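Virkance cotton throw, blue-grey check, reviewed after two months

I bought this throw in May from the Clirnitby web shop. It cost 39 with delivery, and I waited 13 days for it. We are a family with a dark red leather sofa and many snacks, so I wanted something to put over the seat that I can take away and wash.

The color is a quiet grey-blue, with stripes in light blue and coral pink that cross each other. Some stripes are wide and some narrow. On the shop page the pink looked stronger to me, but I like it more as it is now. Small stains are not easy to see on this pattern.

The cloth is thinner than I expected. For sitting it is good, also in summer, but it moves. When one person stands up, I must pull it straight again. I tried to push the edge behind the cushions and it helps only a little. My old one from Lernum was heavier and stayed better, but it needed a full day to dry.

I washed it six times at 40 degrees. It became softer and a little shorter, maybe two centimeters. No threads came out. We use it also as a place to put the shopping before it goes to the kitchen, and for this it is very practical.

Four stars from five. I will order a second one if the price stays the same.

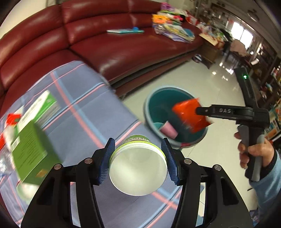 Nägeli: Mine was sliding too, until I put a thin rubber mat under it, the kind for carpets. Did you take the small size or the large? The small one was too short for our sofa after washing.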